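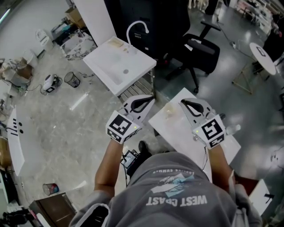

# Ledham Cups and Bottles: room notes and data card

Search this repository Go

Welcome! Ledham is a small collection about clearing up drinks things: clear cups, water bottles and the places people leave them. I love this subject far more than is reasonable. A see-through cup on a shiny floor is a lovely, awkward object, and the set is full of them.

## What's in the room

- a white sink unit with a tall curved tap
- a low white table, used as the main drop-off spot
- a round side table with a gold metal frame
- a black office chair on castors
- a black mesh wastebasket
- boxes, shelving and a stool or two further back

Furniture was left where it stood between takes, so please don't treat any layout as fixed. The sink unit in particular is recorded under two labels, `sink` and `sink_stand`. Sorry! Merge them if you like.

## Activities

`floor_pickup` covers cups and other small things at floor level. `table_tidy` is for anything that starts on a table top, bottles included. `sink_side` takes in sponges and whatever else ends up near the tap.
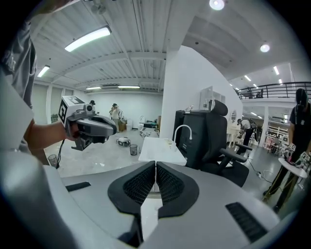
*Clear plastic cups on the concrete floor.*

The floor deserves a mention of its own. It's pale and glossy with a mottled look, and the edge of a clear cup can all but vanish against it. If you're drawing outlines by hand, zoom in to 400% and take your time. The base of the cup is usually easier to find than the rim, so I start there and work up.

Bottles are labelled `upright` or `on_side`. We had a third label, `leaning`, and dropped it in version 0.3 when it had only 20 entries, most of them arguable.

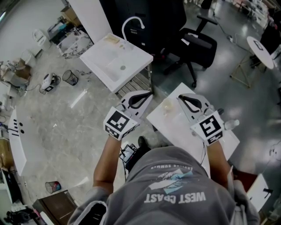
Cups get the same two labels, plus `nested` for one inside another. A cup and a bottle sharing a table are always labelled separately, even when they touch.

## Files

`notes/` holds the written remarks for each take, up to 1000 characters apiece. `labels/` has one plain text file per take. Take 93 has no notes yet; I'll add them in April.

## Corrections

Please send them! Open an issue with the take number and the label you'd change. Small fixes are very welcome, spelling included.

Maintained by Lumturie Mladenović

Related
Gestgate: shelves and boxes
Grasach: kitchen worktops
Vukadinović label checker

Contact | © Ledham contributors | Back to top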